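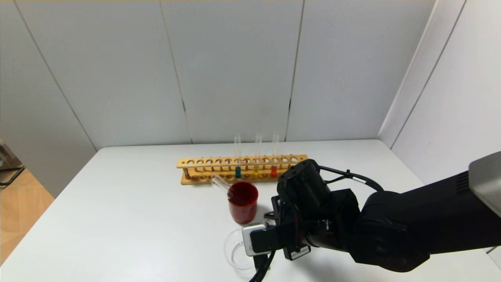 According to one reader who wrote in, the Prastolberg Cup is "just a preseason tournament with a fancy name," and I've left that in because plenty of people around the league would agree. I don't!

The Prastolberg Cup is a college women's volleyball tournament played every August in the town of Prastolberg. It brings in 4 teams and runs over 2 days, with the semifinals on the first and the final and third-place match on the second. Matches are best of five sets, same as the regular season. The results don't count toward conference standings, though coaches treat them like they do (watch the bench during a tight fifth set and tell me otherwise).

Format

Pairings are drawn the night before. Up to 2 spots go to invited teams from outside the conference, and the host school always plays the late semifinal, usually at 7 p.m. I've grumbled about that for years, as the late winner gets less rest before the final.

Venue

Home is the Wultero Fieldhouse, an older gym with pull-out bleachers and a low ceiling over the east court. A ball that touches the ceiling can still be played if it stays on your side, so visiting setters need a warmup or two to get used to it. Parking is free behind the building, but the lot fills early, and I usually end up over on Olteanu Street.

Trophy and traditions

The winners get the Vovton Plate, a dented silver dish that spends the year in the champion's lobby. The pep band plays between sets, and kids get to come down for autographs after the final. Tickets have always been general admission, with a 40-seat block behind the north end line held for students. Those are the best seats in the house, if you ask me, and the loudest by a mile.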